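# Two sets of finger pads, one wooden spatula
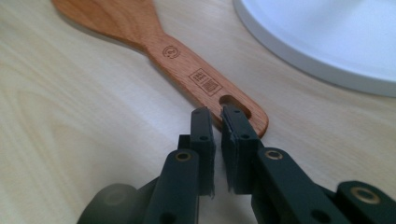

*Hand-held gripper at the handle end of the spatula, with the fingers open. Photo: Marjatta Suominen*

In the July issue we wrote that the hand-held grippers would get new finger pads before the winter. The pads came from two suppliers, Karow and Landex, and we had to choose one of them for all six grippers in the kitchen task project. This item tells how we compared them and what we decided. It is a little longer than usual, because several readers have asked for the details.

The question was simple. When a person picks up a kitchen tool with the hand-held gripper, how often does the tool turn or slide between the fingers before it is put down again? For our recordings this matters more than the force. If the spatula turns in the grip, the path of the hand is still correct, but the path of the spatula is something else, and the arm that learns from the recording will repeat the mistake.

Gianni D'Amico made the plan for the test. He chose the wooden spatula as the main object, and at first some of us thought it was too easy. It has a flat blade and a long straight handle, and the slot for hanging is at the end of the handle. But this end is exactly where the trouble is. People who use the gripper like to take the spatula by the end, as they would take it with the hand, and then the weight of the blade pulls it down on the far side. The slot also takes away a part of the surface where the pads should press. With the old pads this grip failed so often that we told new operators to avoid it, and they forgot, of course.

We made 530 picks with the spatula, divided equally between the Karow and the Landex pads. Three operators took part. Each pick began with the spatula on the table and ended when it was laid on a marked place on the other side. Marjatta Suominen looked at every recording afterwards and wrote down whether the spatula had kept its angle. She did not know which pads were used, and she asked us not to tell her until the table was complete. In total, 454 picks were accepted as clean. The larger part of the lost ones came from the Landex pads, and nearly all of those were grips at the handle end.

The Landex pad is the softer one. It feels better in the first hour, and two operators preferred it when we asked them on the first day. It closes nicely around a thin handle. The problem is that it gives way sideways, so the spatula can swing slowly while the fingers stay closed. You do not notice it in the hand. You notice it only in the recording, when the blade arrives lower than it started.

The Karow pad is stiffer and needs more attention when you come to the object. If the fingers are not straight to the handle, the pad touches with one edge only, and the spatula jumps away a little when you close. Operators learned to correct this during the first 20 picks or so of training, which we did not count in the result. After that the grip was steady, also at the end of the handle.

We must mention wear. The pads are glued on the inner faces of the fingers, and the edges are the first part to become rough. We do not have a good measure for this yet. Gianni proposes to take a close picture of each pair of fingers at the beginning of every month and keep the pictures together with the recordings. If you borrow a gripper, please look at the pads before you start, and write in the log when a corner begins to lift. Please do not cut it with scissors.

Some of you also asked about the camera. We used the same camera position on the gripper during the whole test, with the fingers low in the picture and the object above them. We find this view good for handle grips, as one can judge the gap between the fingers against the width of the handle. It is less good for flat things that lie close to the table. The new camera bracket from Galance may help there, but it arrived too late for this comparison and we did not want to change two things at the same time.

**What we decided.** All six grippers will get the Karow pads. The remaining Landex pads will stay in the drawer in the Bíró room, and anyone who works with very thin handles is welcome to try them. Marjatta keeps the complete table of results, with a comment for each rejected pick, and she will send it if you write to her.

**What comes next.** The same test will be repeated on the arm, with the Karow pads and with the paths recorded by the three operators. We expect that the arm will be worse at the moment of closing and better during the transport, but this is only our guess. Operators are needed also for a second round with a ladle and a whisk. No experience is necessary, and each session takes one morning. Names can be given to Gianni, who also has the key for the Bíró room.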